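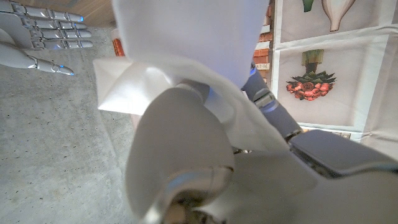 Laundry is still the hard one

Folding has become the chore that every robot company wants to show off, and for good reason. A cup keeps its shape when you pick it up. A pillowcase doesn't. Grab it by one corner and the other three go wherever they like, and the machine has to find them again before it can do anything useful.

Lozano spent part of the winter running a two-handed setup from Plosta on small household linens. The full test covered 600 attempts on a single task: pick up a plain cloth from a heap, find two corners, fold it in half and set it down. The machine finished 47 percent of them without help. Most of the failures came at the second corner. The first hand got hold of the cloth well enough, but the fabric then hung in front of whatever the second hand needed to reach.

Speed is the other problem. A good fold took the machine 50 seconds. A person who does this for a living takes 9, and that includes smoothing the edge. At Stomness, where the hotel laundry handles sheets and napkins all day, the manager's view after reading the results was that the machine would be welcome on the night shift once it could keep up with one slow employee. It can't yet.

Thin white fabric gave more trouble than anything else. Under bright overhead lights the folds wash out, and one layer looks much like two. Terry towels did better – they are thick, they hold a crease and the edges are easy to find. Prints fell in the middle. Fitted sheets were left out of the test altogether.

Other chores are further along. Clukard already has machines moving full bins between the washers and the dryers, and staff there say they rarely have to step in. Loading a dryer works most of the time. Emptying one works until a sock sticks to the drum.

For readers thinking about buying, our advice is the same as in the January issue. Carts and bins are ready for a paid trial if your floors are level and your aisles are clear. Folding is worth a visit and a demonstration, but ask to bring your own linens, straight from the dryer and in a pile. Lozano plans to repeat the test with new fingertips and a second camera angle, and we will print those numbers when we have them.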